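Workshop notebook – small appliances bench
Monday, August 16, 2021
Entry by Borislav Ivanov, read over by L. Chaiyaporn

Carried on with the two units that came back from Minstead. The black FUXIN went to the right-hand end of the bench and the light grey one was put next to it, close enough that the two casings can be wiped and compared in one go. Neither is to be opened today. The job is outside surfaces, vents and the mesh in the top opening of the grey one, then back on the shelf for Trarthorpe.

Grey unit first. Paperwork has it as a Mota, no model number filled in. I have written to Trarthorpe for the model and will add it here when it comes. Until then please call it "grey unit" in the log and nothing cleverer, as we had two different names for the same item last time and the labels ended up on the wrong boxes.

Opening in the top is a V shape with a thick dark grey rim. Two mesh panels slope inwards and meet at the bottom of the V. The mesh is fine, so no wire brush and no pick. Worked from the rim down towards the join with the soft 5 mm brush and the vacuum nozzle held in the other hand. The join is the awkward part. The brush is too wide to get its corner right in, and pressing harder only bends the bristles. Lamduan suggests cutting one brush down at an angle. Agreed, will take one of the old ones.

There is a smooth wedge in the same light grey in front of the mesh. I had assumed it was a separate trim piece. Could not feel a seam with a fingernail and did not push it. Leave alone until we have a drawing.

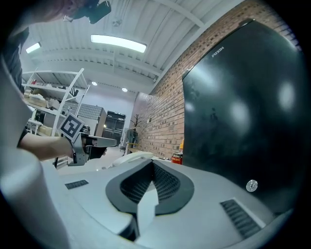
Grey unit, top opening and both vents. Black FUXIN to the right.

Vents on the grey unit: small rectangular one to the left of the opening, larger one to the right, set at a diagonal near the curve. Slats are parallel on both. The small one lies flat in the surface and is easy, one pass along the slats and one with the nozzle. The larger one follows the edge of the casing and the nozzle does not sit square on it, so suction is poor at the lower end. Tried the narrow crevice tool and it was better. Use the crevice tool on this vent for any further units of the same shape.

Always brush along the slats. Going across them flicks dust back into the casing and marks the edges.

Casing wiped with a damp microfibre cloth, then a dry one. Pruvlow cleaner kept well away from the mesh and both vents – on the cloth only, never sprayed on the unit. Dilution was 5 ml in 200 ml of water. The top curves outwards on all sides and the liquid runs if the cloth is too wet, so wring it out properly first. Light grey is forgiving. Streaks do not show unless you get down low and look along it.

Black unit. Gloss finish, and the overhead lights come straight back off it, which is useful for finding smears and tiresome for everything else. Wiped top to bottom in straight strokes, no circles. The brand lettering is silver and near the top of the panel. I do not know if it is printed or a transfer, so water only over that area and no rubbing. Same for the small round badge near the bottom edge. Dried with a fresh cloth. The cloth used on the grey unit had picked up grit from the vent and would have scratched this one.

Lamduan found a faint hairline on the gloss, low down, only visible from the side. Not certain it was there on arrival, as the intake sheet says "good" and nothing more. I have added a line for it on the sheet and initialled it. From now on intake of gloss units should include a look from both sides with the lamp held low.

Time: longer on the mesh than on everything else together. The rest is quick once the cloths are laid out.

Stock: microfibre down to the last pack of 2. Ordered 200, should last until October if people stop using them on the floor. Crevice tool has a crack at the collar, taped for now.

To do
– cut down old brush for the mesh join (L.)
– chase Trarthorpe for the grey unit's model number and drawing
– replacement crevice tool
– new line on the intake sheet for side inspection of gloss panels
– cover both units overnight, cotton sheets, not the plastic ones, which cling to the black panel and leave marks

Added later by L.C.: brush cut at 45 degrees and tried on the join. Reaches the bottom of the V. Kept in the left drawer with green tape on the handle, please put it back there.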